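The Last Honest Surface in the House

On clearing a checkered tablecloth, and what an orange leaves behind

By Lourenço Garcia

By Friday at 3 in the afternoon, a kitchen table has stopped being furniture and become a kind of inbox. Things arrive on it. Some get dealt with. The rest lie there on their sides, waiting for a person of sufficient character.

I have been thinking about this because my editor at Storero, who has seen my desk, asked me to write about clearing tables. My qualifications are a lifetime of eating at them and one week in March spent following the subject around with more seriousness than it had asked for. I had expected to end up writing about storage. I ended up writing mostly about oranges.

An orange is the worst-behaved item in the fruit bowl. An apple leaves a core, which you hold by its ends and carry to the trash feeling vaguely rural. A banana leaves one large floppy object. An orange leaves peel in however many pieces your patience allowed, plus a tissue, plus a smell on your hands that will still be there when you answer the door. And the peel doesn't lie flat. It curls, pale side up, like something sunbathing.

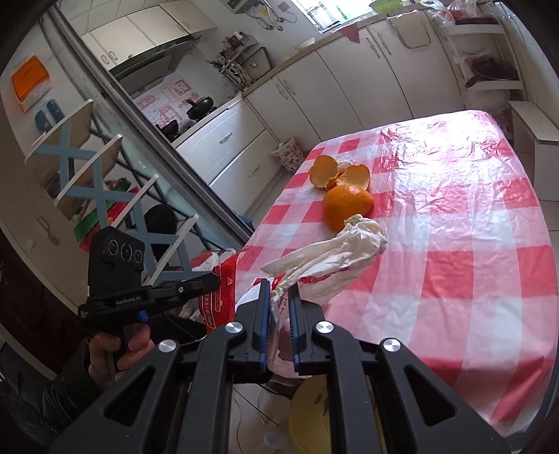 Orange, peel, tissue and bag on the checkered cloth, with the stove beyond.

Every table-clearing household divides into two schools on what happens next. The first carries the peel to the trash, one handful at a time, dripping a little. The second brings a bag to the table and lets the trash come to the peel. I was raised in the first school and have defected to the second, with the usual convert's zeal. A thin plastic bag, the kind that came home around the vegetables, will take the peel, the tissue, the crumbs and whatever wrapper is hiding behind the milk. Its one defect is that it can't stand up. You need a hand to hold the thing open and a hand to fill it, and then the phone rings.

Conceição Pinheiro, who ran the lunch counter at Salgado for 15 years, considers all of this amateur. I asked her to watch me clear a table and give me her professional opinion, and she gave it before I had sat down. I was starting with the big things, she told me. Everyone starts with the big things. You move a carton, feel splendid, and then you spend the rest of the job pushing crumbs around the place where it used to be.

Her method begins with anything that can stain, smear or roll. Peel goes first. She takes each piece by the rim, torn side away from her sleeve, and she doesn't stack them, on the grounds that a stack of orange peel is only a pile with ambitions. The cup-shaped pieces off the end of the fruit go in the bag before the flat ones so they can hold the rest. I asked if this was something they had taught her at Salgado. She looked at me for a while and said it was something she had learned from peel.
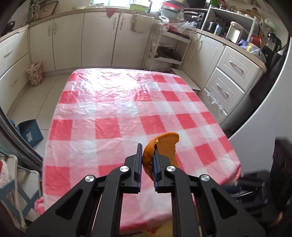
The cloth matters more than I would have guessed. I come from a bare-table family, wood all the way down, every ring and scorch a matter of record. Conceição is for plastic. A plastic cloth can be wiped in four strokes and forgives nearly everything short of a hot pan, and if it is checkered, red and white, it also looks pleased to see you. The pattern has its drawbacks. On red and white squares a crumb can hide in plain sight for days, and the shine off a window will cover for it. You have to crouch and look across the table from the side, like a golfer. I did this in my own kitchen and found enough toast to make a slice.

Then there are the wrinkles. A plastic cloth remembers how it was folded in the store and will go on remembering for years. I tried the remedies. Grikura, whose cloth I bought, suggests on its packaging that you leave it in a warm room overnight, and in the morning I had a warm room and a wrinkled cloth. A hair dryer did a little better and made the kitchen smell like a beach toy. Conceição lays heavy books on hers and has come to like the ridges, which she says stop a pea.

Some households put a clear sheet over the patterned one. I used to think of this as excess, a raincoat for a raincoat. I have come around. The top layer takes the knife nicks and the sauce, and the good checks underneath stay as bright as the day they were bought. The trouble is that anything which gets between the two layers stays there, on display, like a pressed flower. In my case it was a lentil.

Cartons come last, once the small stuff is gone. A carton on its side is either empty or about to teach you something, so lift before you tip. Flat packages are sneakier, because a flat package on a table looks as if it lives there. I had one in my own house, tea from Foltaneck, that had been wiped around so faithfully it left a clean outline when I finally moved it.

And look under the table too. Most of us keep a second, secret table down there, a shelf or a basin where the things go that didn't quite qualify for a cupboard. I had been proud of my basin. It took in stray clothespins, a roll of tape and a quantity of string, and when guests came I pulled the cloth down a little on that side. Conceição found it in under a minute. She held up the string and asked what I was saving it for, and I said you never know, and she put it in the bag with the peel.

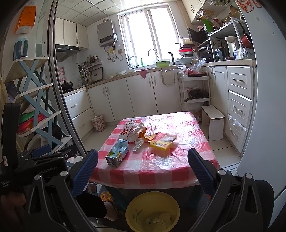
The Order, If You Want It

Peel and anything damp, into the bag.

Tissues and loose wrappers on top of it. Tie the bag now, before you find a reason to leave it.

Cartons, lifted one at a time and shaken. The ones with milk in them go back to the fridge, the others get rinsed.

Flat packages. Read the label, decide, move it. No wiping around.

Crumbs toward you and off the edge into a cupped hand. Conceição does this with the side of her palm in a single pass. I use a damp cloth and get most of them, and the floor gets the rest.

Wipe the whole cloth, including the part that hangs down, where the sauce is.

The uneaten orange can stay. She was firm about that.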